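Zindov two-arm bench kit: long-term review
Posted 5 September 2024
Filed under: Workshop equipment

I bought the Zindov two-arm kit in December, from the supplier Teddale, and paid £1,348 for it with the standard grippers. The price has since gone up to £1,516. I wanted it for garment handling: picking clothes off a table, opening them out, and getting them onto hangers on a small rack. This review is mostly about a fault in the right arm, as it is the thing I would have wanted to read about before ordering.

First the ordinary points. Assembly took me an evening and most of the next day. The screws were bagged by joint and there were spares. The printed instructions are poor in the section on base plates but fine after that. The arms are light, they move smoothly at low speed, and the grippers will hold thin cotton as well as heavier cloth. The software installs without trouble. I had tea towels folding, badly, within the first week.

The fault showed up once I moved on to trousers. With both arms holding the same garment, the right gripper would let go without being told to. There was no warning in the log. The left arm carried on with its own move, and because the cloth was no longer being held at the other end it swung across and dragged whatever it touched. On the worst occasion it pulled the rack over and the rack hit the left arm at the wrist. Nothing broke, but my hand had been in that spot a minute earlier, straightening a hanger.

I spent a long time blaming the cloth. Heavy garments slip, and twisted ones slip more, so I slowed everything down and lowered the lift height. It made no difference. What I found in the end was that the gripper motor was cutting out when it had been closed under load for a while, then coming back by itself. The controller treats this as a normal open command. It does not stop the arm it happened on, and it certainly does not stop the other one.

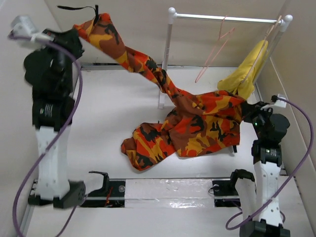
Feltance left a comment under my earlier notes on this, saying the same thing had happened with a kit bought two months before mine, and that the cable was to blame in that case. The connector at the wrist had worked slightly loose from the arm turning back and forth, and it only lost contact when the wrist was bent a long way over. Feltance's advice was to leave a much bigger loop of cable than the manual shows and to tie it down to the link below.

I tried that. It cut the number of drops but did not end them, so I think there are two faults that look alike from the outside. The loop is worth doing anyway. Check that it cannot catch on anything at full reach -- mine snagged on a corner of the rack the first time I tried it.

Teddale replaced the gripper motor free of charge, though it took three emails. The new one has not dropped anything so far. They would not comment on the controller. As far as I am concerned that is the real problem, because any motor can fail and both arms should stop when one does.

For now I have added my own check, which halts both arms if either gripper opens without a command. I also keep the power switch within reach, and I cut the power before putting a hand anywhere near the rack. Anyone using this kit for two-handed work should do the same from the first day.

I looked at the Ung kit as a replacement. It costs £1,545 and is said to stop both arms on a motor fault, but I have not used one and cannot vouch for it.

Good points: price when I bought it, easy to build, spare parts included.
Bad points: no linked stop between arms, weak wrist connector, slow support.

Three stars out of five. It would be four with a proper stop.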